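How far ahead can I slice cheese for a party of 42?

Posted 8/29/21 by Hildegard Kleinschmidt

Hi all! I'm hosting my sister's engagement party and somehow the guest list has crept up to 42 people (I blame my mother). It's going to be all finger food and grazing, no sit-down meal, and I've already promised everybody a big cheese spread because I have a big mouth.

My question is how far ahead I can cut everything. I'm getting a wedge of aged gouda from the Komdale stall, plus a cheddar, a brie and something blue. The last time I did this I cut it all the night before, put it on the platters under plastic wrap, and by the time people got there the cheddar was sweaty and had those hard, darker edges. The brie was a puddle. People ate it, but still!

I work until 2 on the day and guests come at five, so I really can't be standing there with a knife all afternoon. I also have to sort out the napkins, the forks, the ice, the chairs, all of it. 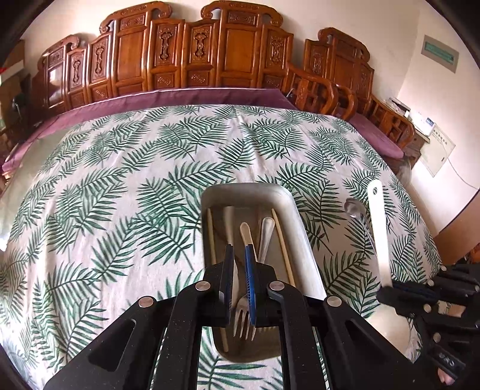

Ó Briain

Cut the hard ones the night before, you'll be fine, but don't put them on the platter yet. That's where you went wrong last time. Stack the slices with parchment between the layers, wrap the whole stack in more parchment and put it in a lidded box in the fridge. Gouda and cheddar both hold up great that way. I did 13 boxes like this for a wedding in May and had no dried edges at all.

Leave the brie whole! Put it out with a little knife, cut one slice so people aren't shy about going first, and let them at it. Same with the blue, which just crumbles and makes a mess of everything if you cut it early. Take it all out of the fridge maybe an hour before they come, but keep it covered until the doorbell starts ringing.

Oh, and put the crackers out last. Crackers sitting next to cheese go soft so fast.

Plokar

just buy it pre sliced, no one cares

Zatomham

I care, haha. But if you're short on time, ask the cheese counter to cut the gouda for you. Mine does it for free if I call a day ahead, and they wrap it better than I ever could.

One thing I'd add is to split it over a few smaller platters and keep half of it in the fridge. With that many people one big board looks picked over in twenty minutes, and it's so much nicer to swap in a fresh one. Grapes are good for filling the gaps, and you can wash those the night before too, as long as you dry them really well. Have fun and congrats to your sister!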